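Camisetas da Huanca esgotam e segunda leva já tem fila

Gente, eu avisei que isso ia acontecer! A lojinha Huanca abriu as encomendas das camisetas estampadas e a primeira leva sumiu antes de eu terminar meu café.

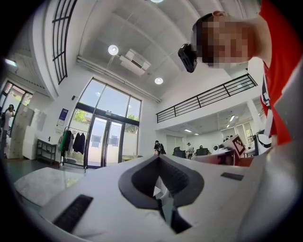
O que rolou até agora

Foram 243 peças, todas de manga curta, e quem ficou sem já pode entrar na lista da próxima. Falei por telefone com a Hortensia Mamani, que desenha as estampas, e ela me contou que vem trabalhando nisso desde fevereiro, quase sempre de madrugada (a coitada ainda estava com tinta nas mãos quando atendeu). A tiragem nova vai ser de 784, impressa na oficina do Hernán Marulanda, em Cosholm.

Eu pedi a minha no tamanho M e já me arrependi, porque a modelagem é justinha. Se você gosta de roupa larga, vai de G sem medo!

Como pedir

Os pedidos são só pela internet, com retirada na porta da loja ou entrega em Cosholm e Memonby. O prazo é de 15 dias, e a Hortensia pediu paciência com as mensagens, que ela responde uma por uma. Troca de tamanho pode, troca de cor não. Para Lukbridge ainda não tem entrega, mas ela está vendo o frete e prometeu me avisar. Quando eu souber, atualizo esta nota.

Publicado em 26 de abril de 2020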